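4.3 Comparing two finger sets with the wrist camera

Use this procedure when you must choose between the Stinness flat fingers and the Liem soft fingers. Both sets fit the Wornov wrist mount without an adapter.

1. Move the arm to the park position and switch off the gripper supply.
2. Install the first finger set. Tighten the four screws by hand, then with the key.
3. Switch on the supply and open the fingers fully.
4. In the controller menu, set the closing speed to 100 and the force limit to 400.

Caution: Do not put your hand between the fingers while the supply is on.
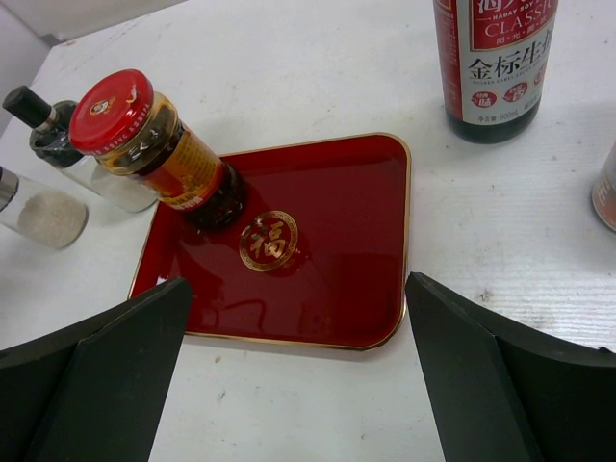 5. Choose the objects for the comparison. The two finger sets behave almost the same on boxes, so a test with boxes only will tell you little. Take glass and smooth surfaces also, and place at least one object in a difficult position, such as a jar lying on its side across the corner of a glossy tray, with bottles standing close to it. Check in the camera view that both fingertips are visible when the gripper is open.
6. Run program 1697 with the first set and save the log.
7. Put all objects back in their places, change the fingers, and repeat steps 3 to 6.

Note: Shiny surfaces can show reflections of the objects. If the controller marks a reflection as an object, lower the exposure to 600 and teach the scene again.

Note: Ingeborg Fröhlich at the Fliltasbridge service desk keeps the log template. Please write the name of the finger set in the first line, because the controller does not store it.

To compare the two logs, continue with section 4.4.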